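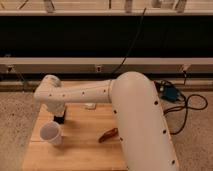 How to Descale an Electric Kettle

If your kettle has a chalky ring on the bottom and your tea has little flakes floating in it, you're in for a treat, because this is one of the most satisfying jobs in the kitchen! It takes very little work, and you probably own everything you need.

What you need

White vinegar (the plain cleaning kind) or citric acid powder
A soft sponge or an old toothbrush
Fresh water

Check the manual first. Some makers want you to use only citric acid, and a few have their own rules about the heating plate.

Steps

1. Unplug the kettle and let it cool. Pour out any old water.

2. Add 400 ml of white vinegar and the same amount of water. If the smell of vinegar drives you out of the house, use 3 teaspoons of citric acid in a full liter of water. I switched to citric acid last July and haven't gone back — no smell at all.

3. Plug it in and heat it until it just starts to bubble, then switch it off. Stay close, as vinegar can foam up. Open a window too.

4. Let it sit for 34 minutes. (Yes, that's oddly exact. It's the length of the radio show I listen to while I wait, and it has worked every time.)

5. Unplug it again, pour everything down the sink and look inside. Most of the scale should be gone! Rub any stubborn spots with the sponge. Skip steel wool, which scratches the plate and gives new scale a place to grab.

6. Rinse well, fill with fresh water, boil and dump. Do this twice, or three times if you used vinegar.

Don't forget the spout filter

Lots of kettles have a small mesh filter that lifts or slides out. Drop it in a mug of the same mix while the kettle soaks, then brush it under the tap.

How often?

With hard water like mine, once a month. With soft water you can go a whole season. Emptying the kettle at night helps a lot — my neighbor Ívar Ketilsson does that and his still shines inside after years of daily coffee.

Never put the base or the whole kettle under water, and keep the plug and cord dry.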